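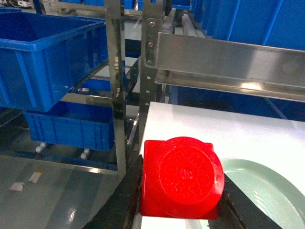
Plesham toy library to stay open through winter

The Plesham toy library will keep its doors open through the winter after all. Word came from the town late in the afternoon, with the lease on the Wirka Street rooms due to run out at the end of December.

The new deal runs 11 months. Rent stays the same. Heat is extra — that part is still being argued over.

"I had boxes half packed," said Ivone Bragança, who has run the desk for six years. "Now I get to unpack them. Fine by me."

The library lends toys, puzzles and board games to families in Plesham and nearby Ralulstead. There are 876 items on the shelves at last check, not counting a crate of loose puzzle pieces that may or may not belong to anything. Loans are free for three weeks. Late fee is a quarter a day and hasnt changed since opening.

Busiest shelf by far: building sets and play kitchens. Ride-on toys go fast too, but only in summer.

The town had wanted the rooms for records storage. That plan is on hold. Council member Kamrul Akanda said the files will go to the old Pramanik building on Mill Road instead, if the roof there passes inspection.

"If it doesn't, we're back here talking again in the fall," Akanda said.

A petition to keep the library got more than 1,000 signatures, a lot of them from Ralulstead, wich does not have a toy library of its own. Parent Nokuthula Hlongwane drove over with 27 pages of names and handed them in at the front counter.

Some changes are coming. Saturday hours move up, opening at 9 a.m. and closing at 1 p.m. Returns can go in the drop bin by the side door — small items only, bagged please, no batteries left in. Donations are paused until the back room gets sorted out.

New members need a proof of address and a phone number. Ralulstead families can still join at the same rate.

The next vote on the heating bill is in January.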